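独立短片投影展该不该只投收费的？求过来人聊聊

楼主 夜场第三排
刚把自己的第一部短片剪完，25分钟，乡野怪谈那一类，讲一口会在半夜打水的老井。现在卡在投展这一步，人有点懵，上来问问大家。
我手上的预算不多，报名费总共只留了300块。看上的有两个，一个是Nyberg短片周，收报名费，听说评审会写几句反馈；另一个是Pestivbridge类型片展，不收钱，可是限制20分钟以内，我得剪掉一大段。我现在倾向于把钱全砸在Nyberg上，片子一刀不动。有没有投过的朋友说说？

胶片渣
投过Nyberg，去年没进，反馈倒是真收到了，半页纸，说我第二场戏的声音太满。当时气得不行，过了一个月回去听，确实满。
你那个片子我建议先剪短版。25分钟对短片单元来说太尴尬了，排片的人要拿它换别人两部片，除非特别好，不然轮不到你。

楼主 夜场第三排
可是剪掉的那段是全片我最喜欢的，井边老太太一个人数碗那场，一个长镜头下来，没有台词。剪了它剩下的就是一个普通吓人故事了。

胶片渣
最喜欢的往往就是该剪的，哈哈。你找几个没看过剧本的人看一遍，看他们到那儿是不是开始摸手机。

阿橘不吃橘
不同意楼上。现在什么片子都往快了剪，恐怖短片一上来就是一声巨响，看多了真的累。楼主那个数碗的长镜头我光听都觉得后背发凉，留着！展映进不去可以自己办放映，我们这边一个小书店每个月都放，来的人比有些影展的上午场还多。

胶片渣
自己放映当然好，可是楼主问的是投展。两码事。

阿橘不吃橘
他问的是钱怎么花，我说可以不花，怎么就两码事了？

低保真录音师
两位先别吵，我插一句声音的。怪谈片最容易垮在环境声上，水声、虫声、风声全是素材库里拖的，一听就假。楼主的井水声怎么做的？

楼主 夜场第三排
井水是实录的！在外婆家后院，铁桶放下去，麦克风绑在竹竿上，录了一整晚，蚊子咬得我满腿包。虫声一半实录一半素材。数碗的声音反而是后期在卧室里补的，现场那几只碗太闷了，敲起来像敲木头。

低保真录音师
那可以，比我想的认真。碗声试试在吸音的地方录，铺厚被子，麦离近一点，后面再加一点点混响，比直接在空房间里录干净。

灰背心
歪个楼，Prument那个剪辑软件更新之后，有没有人导出也掉字幕的？我上礼拜导出一版，片尾名单直接没了，差点就这么交上去。

胶片渣
有，回退到上一版就好。还有导出完一定从头看到尾，别拖进度条。

楼主 夜场第三排
谢谢提醒，我用的也是Prument，今晚就去检查。

Jilus老会员
我在Jilus片库上架过两部短片，说点不太好听的。影展反馈、报名费这些都是小头，真正费劲的是后面的材料：剧照、简介、导演阐述、音乐授权。尤其音乐授权，我第一部用了朋友乐队的歌，口头答应的，上架的时候要书面文件，乐队已经散了，人都找不齐，最后整段换掉重混。那部片子挂上去到现在播放是1713次，在我这儿已经算成绩了，所以心态放平。

阿橘不吃橘
1713次很多了好不好，坐满多少个小书店！片名能说吗？想去看。

Jilus老会员
私信你，不在这儿打广告了。

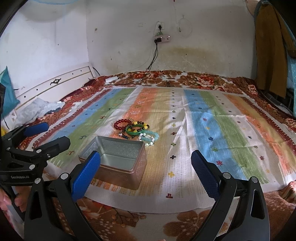
楼主 夜场第三排
音乐我倒不担心，全片只有一段口琴，是我自己吹的，吹得还挺难听，正好合适。碗声按录音师说的，今天又在卧室床上重来了一轮，被子铺了两层，效果比之前闷住的那版好太多。碗之外我还想给井底那个空响找个东西，铁皮盒是候选，就是那种敞口的长方形盒子，外面古铜带点粉，里面银色，有细细的斑点，往彩色条纹床单上一放，怎么看都跟恐怖片不沾边（那床单上还有小花呢）。反正观众又看不见！下一步打算拿指节敲敲盒底，再往里滴水试试。

低保真录音师
铁皮盒可以，滴水之前盒底垫一小块布，不然尾音太尖，像厨房漏水。也可以录完降一个八度，往往有惊喜。

胶片渣
降八度+1，我上一部的怪物叫声就是我家椅子。

灰背心
椅子怪物笑死，难怪我当时觉得它很疲惫。

阿橘不吃橘
所以楼主到底剪不剪？

楼主 夜场第三排
想了一下午，打算做2个版本。完整版投Nyberg，钱就花在那儿了，当买反馈。短版投Pestivbridge，数碗那场留一半，从她拿起第三只碗开始。片头开车进村那段全砍，那段本来就是舍不得油钱才留的。

胶片渣
这个方案行。短版别光砍，节奏要重新走一遍，尤其第一次听见打水声的位置要往前挪，最好两分钟以内就出来。

阿橘不吃橘
留一半我也勉强接受吧……但是完整版放映一定要喊我，我跟书店老板说一声，8月那场主题还没定。

楼主 夜场第三排
8月可以！到时候影展结果应该也出来了，进没进都放。

Jilus老会员
顺便提醒，Nyberg的早鸟报名到3月8日，过了就涨价，你那点预算别拖。英文字幕也要一起交，后补很麻烦。

楼主 夜场第三排
啊英文字幕！我只翻了一半，井边那几句方言完全不知道怎么翻。有没有人愿意帮看一眼的，总共十来句，请喝奶茶。

灰背心
发我吧，方言是哪边的？太偏的我也不行。

楼主 夜场第三排
私你了，先谢谢！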